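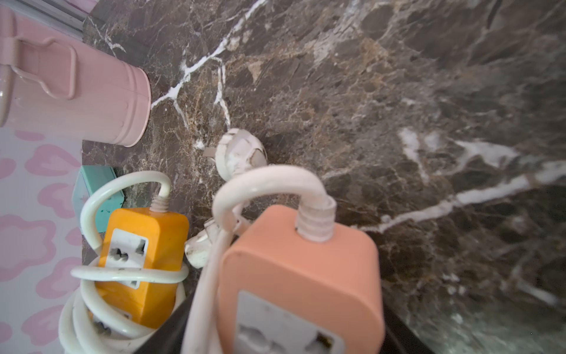

Can one person teach both arms at once?
With the Treria leader set, one operator drives the pair, left hand and right hand, and every move gets logged as a demo.

Treria Two-Arm Teaching Station, by Fluvlow
Part no. 1428. In stock. Two follower arms, parallel grippers, wrist cameras, aluminum base rail. Leader set sold seperately (part no. 532).

Good for cords, power strips, small desk stuff. Soft things that flop around. Start slow, keep the grip light.

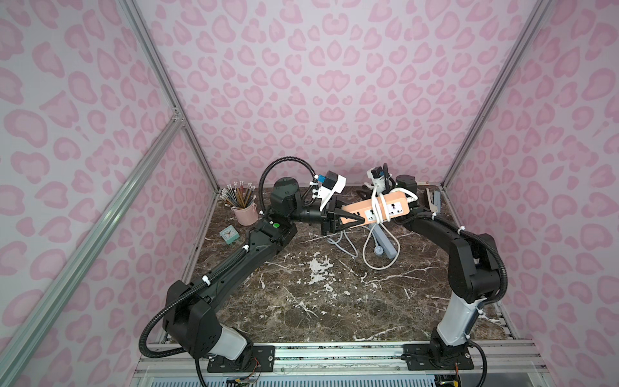 Power strip held over the table, cord wrapped around its middle.

Storage: 1000 demos per drive, then swap. Bad takes can be deleted from the foot pedal, no need to get up. Hand guiding works too, hold the green button and push the arm were you want it.

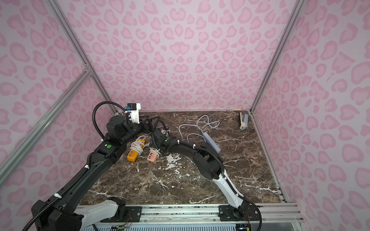 Arnine software included, one seat. Older McAlister leaders will plug in but need the January firmware first. Shipping is by freight only, no weekend drop-off. Spare gripper fingers ship in pairs.

Questions on setup: ask for Emil Hollenstein, parts desk.
Page updated April 19, 2019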